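Towel folding: thirds or halves?
Household forum > Laundry and linens

holtovgate_rae
Posted 16/03/2024
Settle something for me. My mother folded bath towels in half, in half again, then in thirds. My husband just folds things until they stop being big. We have one narrow linen shelf and it currently looks like a landslide. What do you all do, and can it be taught to a grown man?

nikau_m
Thirds the long way, then in half, then in half again. Fold faces out, raw edges to the back. I have done it this way since college and will be buried with it.

BorisS
Roll them. Hotels roll them.

nikau_m
Hotels roll them because hotels have staff.

BorisS
I have no staff and it takes me 40 seconds a towel. I timed it once, on a slow evening in October. You grab the short end and go.

holtovgate_rae
40 seconds is a long time to spend with a towel, Boris.

rhys_pryor
Can I ask the unpopular question, which is why fold at all? Ours go from the dryer to a basket and from the basket to a person. My wife calls this a lifestyle. I have seen the inside of your closets, people, and a basket is at least upfront about it.

nikau_m
Rhys, you have the bathroom of a man who moved in last night.

rhys_pryor
Eleven years ago, thank you.

ionut_b
I'm with thirds, but the fold matters less than how you start. Most people pick a towel up out of the heap by whatever is sticking out, then turn it around four times looking for a corner. I go looking for the label. On most of mine it's sewn in near a corner, so once you have the label you are nearly there.
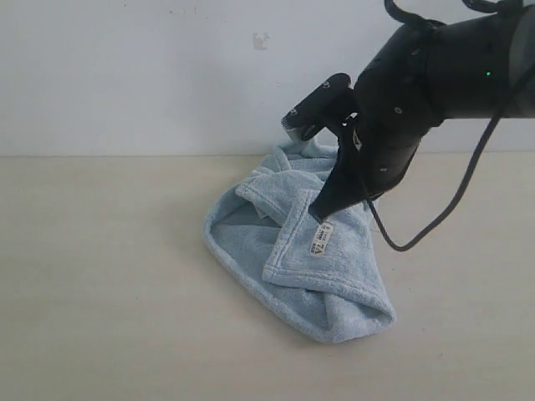

From there I run one hand along the hem to the next corner, give it a good snap, and lay it out flat before I fold anything. Trying to do thirds in mid-air is how you get that sad slanted thing that slides off the pile. Light blue terry is what we mostly own, and it hides nothing, so I've had to get better at it.

BorisS
I cut the labels off. They scratch.

ionut_b
Then I can't help you.

holtovgate_rae
OK, I tried the label business on a full load tonight. Husband did half. His pile leans, but it is a pile. The shelf takes Nikau's thirds with the door closed, which hasn't happened since we moved here. Rolling left me with two on the floor - sorry, Boris.

BorisS
Your shelf is too shallow. I stand by the roll.

rhys_pryor
My basket remains available for viewing.

nikau_m
Next week, fitted sheets. Bring a helmet.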